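Gripper comparison: first results from the simulator

Olaia Gallardo and Xuân Dương have finished the first round of the gripper comparison for the Turkullow cell. All of it was done in simulation on the one arm, with the same tabletop and the same props. Each candidate got 500 grasp attempts on a coloured cube, with a plate and a mug left on the table as clutter. 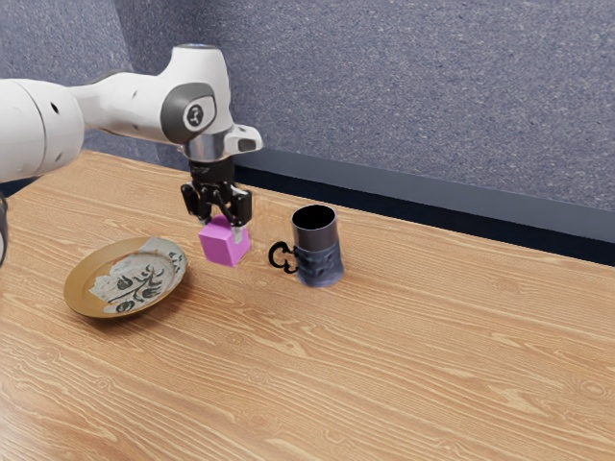

Parallel fingers against the Rilby

The two-finger parallel gripper dropped the cube four times. The Rilby, with its softer fingers, dropped it eight times, mostly when the approach was tilted to clear the mug handle. Cycle time was close enough that we are not going to rank them on it. Diễm Hà has asked for the tilted approaches to be rerun with a lower closing speed before anyone settles on a favourite.

Camera placement

The controller takes its colour images from simulated cameras, and the close view is where most of the tuning time went.

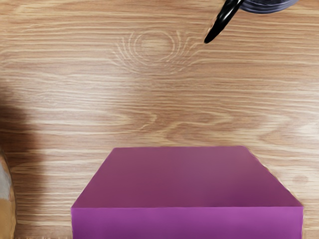 Ovau, our grasp planner, has to find the edges of an object before it can pick an approach, and it does poorly when the object fills too much of the view. The purple box takes up most of the width of the lower part, and its right edge comes out a bit ragged against the wood grain. Hường Huỳnh is testing an edge filter and will write up the settings in September.

Anyone wanting time on the simulator should see Soledad Benítez. Saturday runs are fine if they are queued beforehand.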